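Service Update for Residential and Commercial Customers

Wometti Lock and Door wishes to inform its customers of several changes to its maintenance program for the coming year. The changes apply to all service agreements covering entry doors, storefront doors and keyed or electronic locks.

Under the current program, each customer receives one inspection per year. Beginning with the next renewal, commercial customers will receive two, the second of which will be scheduled in August. Technicians will check hinges, closers, strike plates and weather seals at each visit and will leave a written report on site. Residential agreements remain at one inspection, with no change in price.

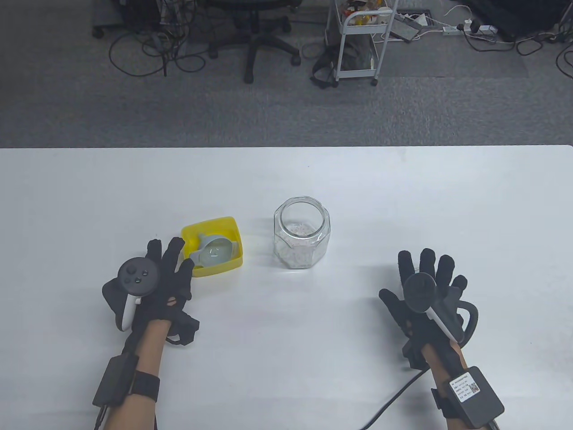

The company currently maintains 773 doors under agreement, of which 756 were inspected on schedule this year. The remaining customers have been contacted by mail and may choose a new appointment without charge.

Customers whose buildings use the Fellel series of door closers should note that replacement arms are now kept in stock at the Osman Street office. Orders that formerly took 11 days can in most cases be filled at the time of the visit. Closers installed before 2000 are no longer supported by the supplier — these will be reviewed individually, and a written estimate will be provided before any work begins.

Requests for rekeying must continue to be made in writing by the account holder. Questions regarding agreements may be directed to Abundio Camacho, Service Manager, at the Osman Street office during regular business hours.

Issued 26/12/2024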